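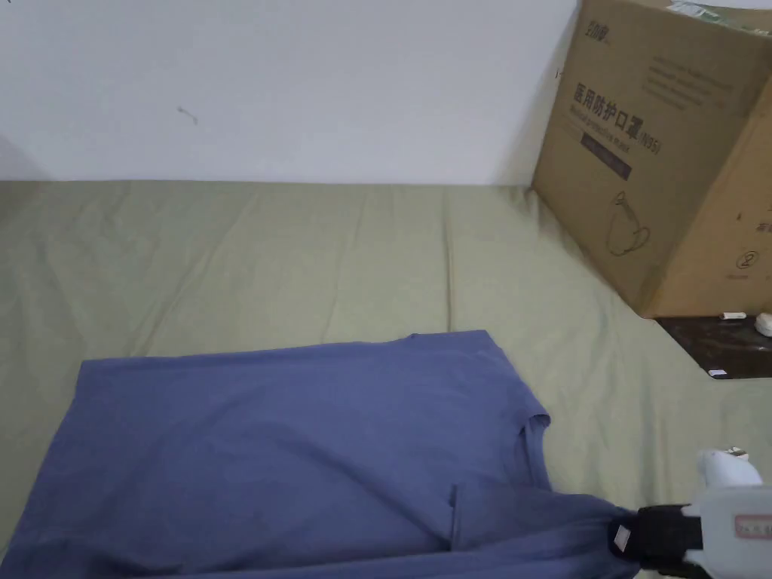

Cumstead Bed Linen, Sage

By the Plonum shop desk, August 2020

Back in stock after running out in April. Same cloth, same colour, new packing. Four sizes: single, double, king, super king. Sheets and duvet covers sold seperately or as a set.

Colour first, as it's what most people ring up about. Sage here means a pale, greyed green with a bit of olive in it. Not mint. Goes yellower under warm bulbs, greyer by a north window. If you're matching paint, please order a swatch, screens are hopeless for this one.

Cloth. Cotton, plain weave, washed before it's sewn so most of the shrinking is done. Soft from day one, a bit softer by the fifth wash or so. Medium weight. Fine all year for most people, hot sleepers may want the Montes instead (thinner, white only).

Creasing. Yes, it creases. Shake it out damp and hang straight away and you'll lose the worst. Fold lines from the packet hang on for a few nights. Iron on medium if they bother you, inside out, steam on. Won't come up crisp like hotel linen, wrong cloth for that.
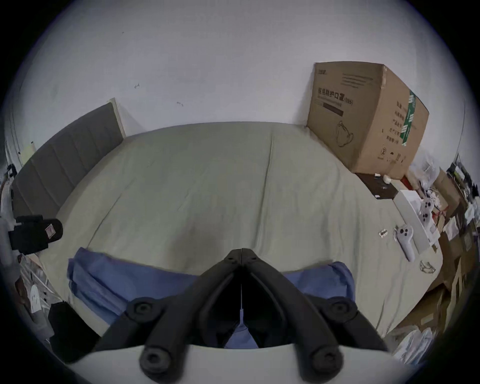

Matching it up. Sage is easy to live with, and white walls are the safe bet. Dark grey is good too, and a grey upholstered headboard with vertical channels, like the one on the left, stops the green looking washed out. Blue over the near edge of the bed works better than we expected, go a fair bit deeper than the green or the two just blur. Cream we'd leave alone.

Duvet cover details
Buttons at the foot, corner ties inside. Ties are short, double knot them. Double cover weighs around 1540 g. Pillowcases come with the set, 2 with every size except the single, which has one. Housewife style, no border.

Fitted or flat? Flat only in sage for now. Fitted is on order from the Brukandale mill, no date yet so please dont hold off a purchase for it.

Washing
40 degrees, with similar colours. First wash on its own. No bleach, no whitening powders, these leave pale patches and we can't take it back after. Tumble low, or line dry out of strong sun.

Price
King set £187. Other sizes in the drop-down. Delivery is extra to the islands.

Returns
Unwashed, in its bag, with the card. Swatches non-returnable, keep them.

We use cookies to remember your basket. Accept | Manage settings

Contact Plonum | © 2020 Plonum | Back to top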